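발표자 노트: 우리는 왜 표면을 믿는가
부제: 나뭇결, 갈라진 틈, 그리고 가짜 오크의 짧은 역사
토요일 오후 세션, 발표 20분에 질문 시간 별도

슬라이드 1. 제목
인사하고 바로 들어간다. 자기소개는 길게 하지 말 것. 지난번에 이력만 읽다가 4분을 썼다.
첫마디: "지금 손을 올려놓으신 책상이 나무라고 생각하시는 분?" 손이 올라올 때까지 기다린다. 안 올라와도 올라온 셈 치고 진행.

슬라이드 2. 빗과 깃털
나뭇결 그리기는 인쇄기보다 손이 먼저였다. 영어로는 그레이닝이라고 한다. 밑칠을 밝게 하고, 그 위에 묽은 갈색을 올리고, 마르기 전에 빗으로 긁는다. 대리석 무늬에는 깃털도 썼다.
19세기 영국 집에는 소나무 문에 오크 결을 그려 넣은 것이 흔했다. 진짜 나무 위에 다른 진짜 나무를 그린 것이다. 여기서 한 번 웃음이 나와야 한다. 안 나오면 그냥 넘긴다. 절대 다시 설명하지 말 것.

슬라이드 3. 콜린 래그의 문
콜린 래그 씨 작업실에서 들은 이야기. 의뢰인이 오래된 현관문을 벗겨 달라고 했다. 오크인 줄 알았던 문이 소나무였고, 의뢰인은 몹시 실망했다. 그래서 다시 오크를 그려 달라고 했다. 청구서는 두 장.
래그 씨 말로는 옹이를 그리는 일이 제일 어렵다고 한다. 사람들은 옹이가 없으면 가짜라고 하고, 옹이가 예쁘면 더 가짜라고 한다.
(문 사진은 의뢰인이 공개를 원하지 않음. 누가 물으면 그렇게만 답한다.)

슬라이드 4. 반복이라는 죄
인쇄 무늬의 약점은 반복이다. 장판이든 벽지든 롤에는 한 바퀴가 있고, 한 바퀴가 끝나면 같은 옹이가 돌아온다. 한 번 알아본 사람은 평생 그 옹이와 산다. 우리 집 거실에도 하나 있다. 가족 중에서 나만 안다. 알려줄 생각도 없다.
야스민 파흐미 선생의 방법을 소개한다. 바닥에 앉아서 눈을 가늘게 뜨고, 무늬가 아니라 제일 못생긴 얼룩을 찾는다. 못생긴 얼룩이 또 나오면 거기가 이음매다.
청중에게 집에 가서 해 보라고 권하되, 책임은 지지 않겠다고 말한다.

슬라이드 5. 화면 속의 결
컴퓨터로 그린 표면들. 두 장을 이어서 띄운다.

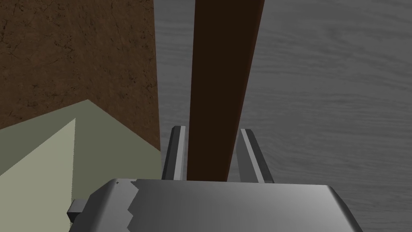
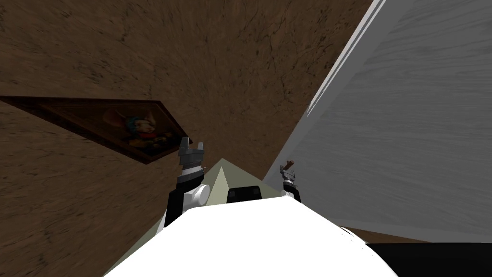

렌더링에서 표면은 대개 얇은 그림 한 겹이다. 형태를 먼저 만들고 그 위에 텍스처를 씌운다. 빗과 깃털 대신 파일을 쓴다는 점 말고는 19세기 칠장이와 하는 일이 비슷하다. 본인들은 이 비교를 별로 좋아하지 않는다.
물 마실 것. 여기가 대략 절반이다.

슬라이드 6. 크기의 문제
결은 크기가 맞아야 속는다. 같은 무늬를 크게 늘이면 나무가 협곡처럼 보이고, 작게 줄이면 천처럼 보인다. 에삼 자키가 인형의 집을 만들 때 겪은 일. 진짜 호두나무로 손톱만 한 서랍장을 만들었더니 다들 플라스틱이냐고 물었다. 결이 가구에 비해 너무 컸던 것이다. 결국 종이에 가는 결을 그려 붙였고, 그제야 사람들이 "역시 진짜 나무는 다르네요"라고 했다.
이 대목은 천천히. 오늘 발표에서 제일 좋은 이야기인데 매번 급하게 말해서 망친다.

슬라이드 7. 낡은 것을 새로 만드는 법
흠집 넣기. 체인으로 때리고, 송곳으로 벌레 구멍을 내고, 모서리를 갈아 낸다. 고가구 흉내를 내는 사람들은 벌레의 취향까지 연구한다. 진짜 벌레는 줄을 맞추지 않는다.
네스마 타우픽의 조언: 손이 닿지 않는 곳은 닳게 하지 말 것. 서랍 뒤판까지 골고루 낡은 서랍장은 누가 300년 동안 뒤에서만 열었다는 뜻이 된다.
시간이 모자라면 벌레 이야기는 빼고 타우픽 이야기만 한다.

슬라이드 8. 그럼 진짜는 뭐가 좋은가
의무적으로 넣은 슬라이드. 주최 측에서 균형을 부탁했다.
원목은 사포질을 다시 할 수 있다. 습기에 휘고, 겨울에는 틈이 벌어지고, 햇빛에 색이 변한다. 파는 사람은 이것을 숨을 쉰다고 표현한다. 우리 집 식탁은 숨을 너무 쉬어서 2월이면 상판 사이로 동전이 들어간다.
무늬목은 진짜 나무를 얇게 켜서 붙인 것이다. 이걸 가짜라고 부르면 가구 업계 분들이 화를 낸다. 지난번에는 맨 앞줄에서 화를 냈다. 부르지 말 것.

슬라이드 9. 만져 보기
샘플 18장을 돌린다. 뒷면에 번호만 있다. 원목, 무늬목, 인쇄지, 손으로 그린 것이 섞여 있다. 냄새 맡는 것은 허용, 긁는 것은 금지.
정답표는 아슈라프 메트왈리가 갖고 있다. 나는 7번을 아직도 틀린다.
샘플은 꼭 회수한다. 지난번에 오크 한 장이 없어졌는데, 하필 종이로 된 오크였다.

예상 질문
"집에 있는 바닥이 진짜인지 어떻게 압니까?" 문턱이나 환기구 쪽 단면을 보시라고 한다. 결이 옆면까지 이어지는지 보면 된다.
"그레이닝을 배우려면요?" 빗부터 사지 말고 버릴 합판부터 구하시라고 한다.
"결국 가짜를 옹호하시는 겁니까?" 래그 씨 청구서 이야기로 돌아간다.

챙길 것: 샘플 상자, 리모컨 건전지, 7번 샘플 여분.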